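Filed under: Open data > Home & office > Storage

votwood-pencilcases

A table of where pencil cases and pencil tubs got put, and whether anyone could find them again. Maintained by Ayman Tahiri.

What this is

Votwood is one CSV file, a codebook and a short folder of pictures. The CSV has 1,312 rows. Each row is one placement: a stationery item, the spot it went to, which way it faced, and whether the next person who went looking found it on the first try. The rows cover 431 different items, mostly pencil cases, with some tubs, tins and rolls.

I started it because I was tired of storage advice. The Nasetti guide, which our office followed for a year, says that clear containers get found faster, that everything should have a "home," and that vertical storage beats flat storage. It gives no numbers for any of this. I wanted to see if the claims survived contact with a shelf. Some did, in a weak way. Most of them I still can't call either way, and if you are here for proof that mesh organizers will change your life, this file won't give it to you.

What's in a row

There are 9 columns.

item_id: stable across the file
item_type: case, tub, tin, roll
body: clear, translucent, frosted, opaque
color: plain color word, no shade names
spot: shelf_board, mesh_pocket, floor, box_end, other
facing: end_out, side_out, diagonal, upright
neighbors: how many other items share the spot
found_first_try: y, n, or blank
note: free text, often unhelpful

"Body" caused the most arguments. Makers will call almost anything clear. I use clear only when you can read or name the contents at a glance. If you see a shape and a tint, it's translucent. If you see a shape and have to guess, it's frosted. Two labelers agreed on clear and opaque nearly every time and kept splitting on the two in the middle, so don't build anything important on the difference between translucent and frosted.

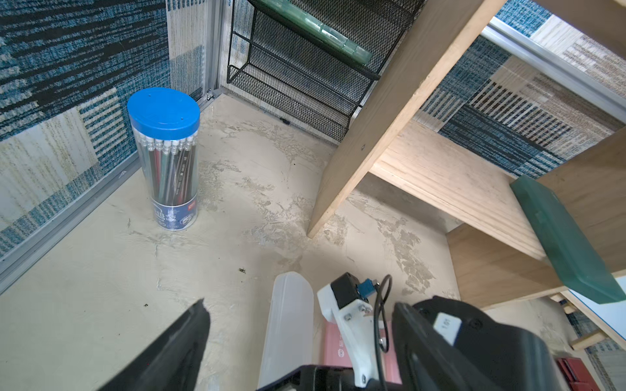
Pencil tub with a blue lid on the floor, green case in the upper pocket of the mesh rack. Coded floor/upright and mesh_pocket/diagonal.

I have doubts about mesh pockets. The pitch is that you see through the wire. In practice a case longer than the pocket is wide goes in at a slant, and then it's taking up the space of two. The codebook lets you record that (facing = diagonal) but there is no column for wasted room, which I regret.

Tubs are a different story. A round clear tub full of pencils standing eraser end up is easy to identify from across a room, and it stays upright on a flat floor. It is also a terrible way to find one particular pencil. Our found_first_try column gives it a "y" for finding the tub, and I think that flatters it. Read those rows with that in mind.

Floor counts as a spot. Several people asked me to drop those rows because the floor "isn't storage." People put things there and come back for them later, so it stays in.

Spots

The light wood shelf unit has slanted uprights and a box at one end. The board is shallow. A pencil case laid straight back fits or nearly fits, depending on the case, and one laid diagonally can stick out over the front. I coded overhang in the note column when I remembered to. I did not always remember to.

The box end was supposed to be the prize spot, with sides to hold things in. It has fewer rows than I hoped. Given a free board and a box, most people used the board. I don't know if that says something about boxes or about people in a hurry, and I'd be suspicious of anyone who told me they knew.

How to code a row of cases

Cases lying side by side on one board each get their own row, with the same spot. Neighbors counts the others on that board, so three cases together are each coded 2. Anything not yet set down gets no row. If all the cases lean the same way, code them all diagonal, even if the result looks neat. Neatness isn't a column. We tried it, using a five-step scale from the El Ouafi handbook, and the scores followed the labeler more than the shelf.

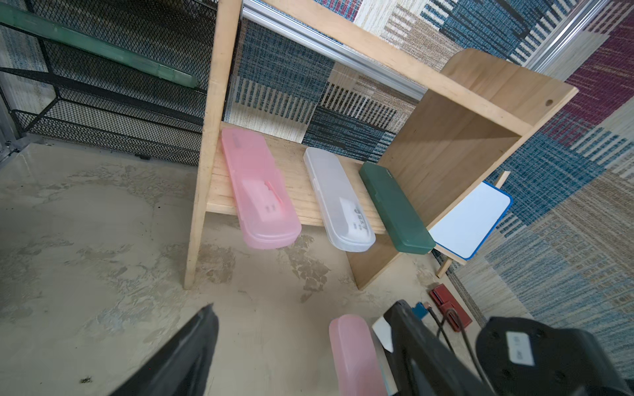 Should pencil cases be stored flat or on end?
Flat, if the shelf is deep enough for them. Cases stored on end had to be held up by something beside them, and they tended to go over when the neighbor was taken out.

What it can't tell you

The biggest hole is color. Pink and green are everywhere in the file because those were the cases we had. If you find that green cases are found faster, check whether you've learned anything beyond "there was usually one green case in the rack." I made that mistake in the first version of the summary table and had to pull it.

Searchers knew the room. Somebody walking in for the first time would do worse, and I can't say how much worse.

Blanks in found_first_try are not failures. They mean nobody went looking. Please stop filling them with n.

Lighting wasn't recorded. It probably matters for frosted cases.

Changes

November: 7 duplicate items merged. Tins moved out of "other." The Gendesano shelf labels were removed from the spot column, as they meant nothing outside our building.
Before that: neatness column deleted. No plans to bring it back.

Use

Take it, change it, say where you got it. If you publish a chart titled "the best way to store pencils," please leave my name off.

3 comments

drawerperson
I've been telling my department for ages that the mesh thing eats space. Would you consider adding a depth measurement for the shelf board? Overhang notes are too patchy to use.

Ayman Tahiri
Fair. I can add depth for the wood unit. The rack pockets are angled, so I'd need to decide what depth even means there.

k_lindqv
Not convinced frosted deserves its own value. I merged it with translucent and my results barely moved. Thanks for leaving the floor rows in, though.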